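Drandia two-arm kit, home visit, notes typed up on the train

Went out in January to see the Drandia kit on trial in an actual house. Not the showroom. Zumura does the installs and Nokuthula Fourie from there let me tag along for the morning. We're looking at it for the respite units, so my questions were mostly boring ones. Power, noise, who do you ring.

Got there a bit after 10, parking hopeless. Job of the day was the fridge.

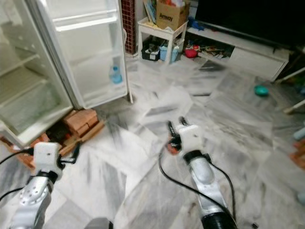
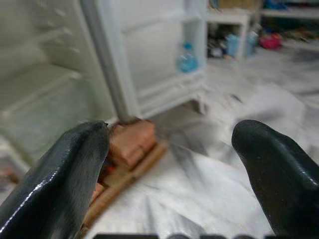
Both: fridge door open, bricks underneath, the bottle in the door. The first takes in the two arms, the second is close in at the fingers.

First thing I'd tell anyone considering it, look at the cables. They hang off the arms in big loops and one goes down across the floor. Fine on a tile floor with adults about. Not fine with a walking frame. Nokuthula says a tidy kit is coming, couldn't give me a price, wrote that down.

Fingers are slim and black on a white housing. Swapping a pair is meant to be a two minute job with the supplied key. Took her longer, she'd left the key in the ute. I had a go at the second arm and it was easy enough, screws are tiny though. Bring a tray.

Fridge on bricks was a good test I thought. Drandia's booklet assumes a fridge flat on the floor, so the shelf heights have to be entered by hand at setup. There's a page for it in the Sokutel app, buried under Room, then Furniture, then Other. Why Other. Fridges should be on the first screen.

Noise: a whine when the arms travel, then not much. You could have the telly on over it. Didn't have a meter with me, should of brought one.

Support is 8 till 6 weekdays, phone, then email after that. Asked what happens if it stops with the fridge open on a hot arvo. Answer was release the arm by hand and shut the door yourself. Fair enough but that needs someone in the house who can, and for our lot that's the whole question.

Rental minimum is some 10 weeks, install included, spare fingers extra. Cele quoted us for their single arm unit last year with no minimum, will dig that out before I compare. Vlasta Trajkovski has the old email I think.

Still to chase: cable kit price, whether the app does more then one fridge, insurance wording. Nokuthula is sending the setup sheet. Would go again for an afternoon visit, want to see it packed up and carried out to the van.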